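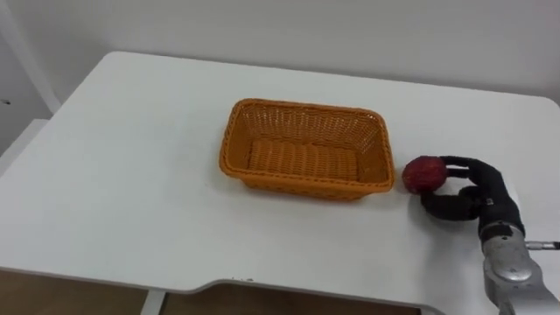

I have now sat through Gunhild Baldursdóttir's *Starer* twice, and I'd like the second two hours back. The first two I'll let her keep.

It's a film about a retired ferry pilot who looks at things. Water, mostly, and in October a heater. The festival booklet calls this "durational", a word programmers use for anything that outlasts a large popcorn. By the 100 minute mark the man beside me had taken off his shoes.

My quarrel is with the panel afterwards. Capucine Marty, who programmed it, told us that boredom is a political act. Fine – but then so is my leaving for a sandwich, and she gave me a look for that.

I don't mind slow. Zlata Tkachuk's *Jadside* has a bus shelter in it for most of a reel, and I'd watch it again tomorrow, because Tkachuk knows when the bus is due. Somebody is late, and you worry. In *Starer* there's no bus.

The colour is lovely, I'll grant that, and the sound of the heater is very well recorded. The neighbour gets the only joke, in a scene about soup, and it's a decent one. It plays again at 9:30 in the small theatre. Take a cushion.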